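귤껍질의 계절, 식탁보를 꺼내다
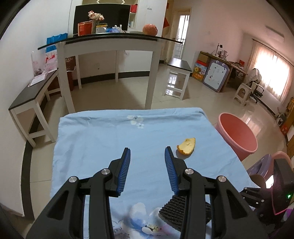

12월만 되면 우리 집은 귤 냄새로 꽉 찬다. 한 상자를 사면 일주일을 못 버티니 껍질도 그만큼 쌓이는데, 나는 이걸 바로 버리지 못하는 병이 있다(남편은 포기했다). 올해는 작업대에 하늘색 천부터 깔았다. 흰 꽃무늬가 군데군데 찍힌 천인데, 그 위에 주황색 껍질 한 조각이 연노란 속을 위로 하고 누워 있으면 색이 어찌나 예쁜지 치우기가 아깝다! 옆 바닥에는 뚜껑 없는 분홍색 플라스틱 통을 두었다. 마른 건 말려서 쓰고, 상태가 별로인 건 미련 없이 그 통으로 보낸다.

껍질 말리기에 빠진 건 로맹 리비에르(Romain Riviere) 씨 덕분이다. 동네에서 '일로(Ilow)'라는 작은 찻집을 하는 분인데, 어느 일요일에 갔더니 계산대 옆 유리병에 바싹 마른 귤껍질이 가득했다. 비결을 물으니 대답이 싱거웠다. "그냥 잊어버리세요." 정말로 7일쯤 잊고 지냈더니 가장자리가 도르르 말렸고, 14일째에는 손가락으로 톡 부러졌다. 물론 첫해엔 난방 틀어 놓고 겹쳐 쌓았다가 곰팡이를 봤다. 겹치지 말 것, 하루 한 번 뒤집을 것. 이 두 가지만은 잊으면 안 된다.

씻는 건 굵은소금으로 문지르고 미지근한 물에 헹구는 정도. 흰 속은 쓴맛이 싫으면 숟가락으로 긁어내도 되지만 나는 게을러서 그냥 둔다. 차로 마실 땐 두 조각이면 충분하고, 끓는 물에 오래 두면 떫어지니 색이 노랗게 돌 때 건진다. 꿀은 취향껏!

말린 껍질은 마송(Masson) 유리병에 담는다. 벼룩시장에서 건진 병인데 뚜껑이 살짝 뻑뻑해서 오히려 든든하다. 작년 겨울에 모은 걸 저울에 올려 봤더니 249그램이 나왔다. 그 많은 귤을 먹고 겨우! 그래도 봄까지 마시고, 남은 건 부숴서 신발장에 넣었다.

천 얘기도 조금 하자면, 귤물은 묻은 날 빠는 게 제일 좋다. 나는 세제를 푼 물에 반 시간쯤 담갔다가 그늘에 넌다. 다림질은 안 한다. 어차피 저녁이면 또 그 위에서 귤을 깔 테니까.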